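13 May 2024
Grivis evaluation kit, wheelchair handling, mock ward bay

Day two with the Grivis kit on loan through Balogh. The quote is for 16 months' lease with the Ultgate software licence included. Still waiting on the written terms for replacement fingers.

Setup went faster than in January. Powered up, ran the Zeltar calibration routine on both arms, no faults logged. Head and wrist views all came through to the desk. Set grip force limit to 79 per cent for the whole session and left it there. At 100 the finger covers squeaked on the rubber, and I don't want to be paying for a set before we've decided anything.

Task was both hands to the push handles of the folding chair beside the bed. Left side is the awkward one, as the bed rail leaves little room for the elbow. Moved the bed over a bit after lunch and it helped.

Log file 3185 has the full run. The wrist view is darker than I'd like under the palm. Colour is fine for our purposes.

To ask Balogh: spare grip pads, cable routing on the outside of the arm, whether the licence covers a second workstation.
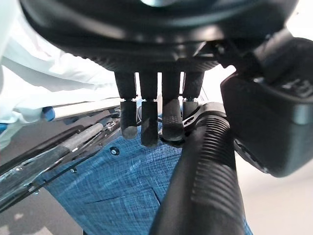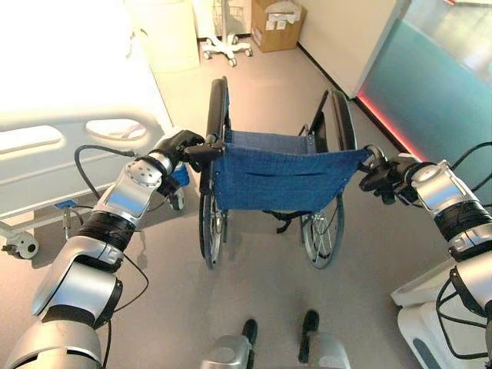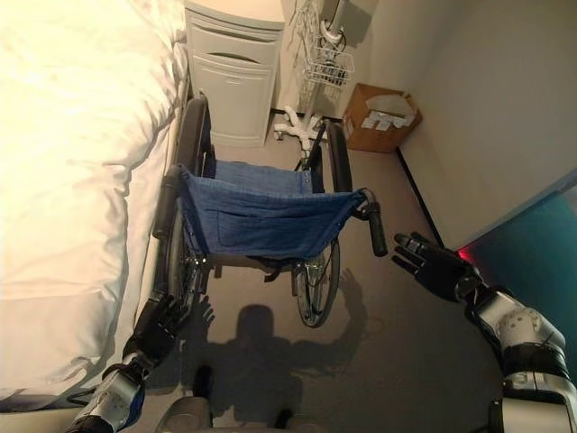
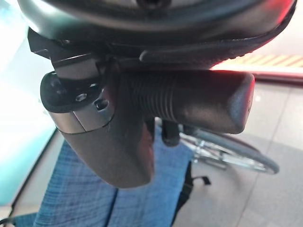
Wheelchair handling, Grivis kit. First and last are wrist views, middle two are from the head.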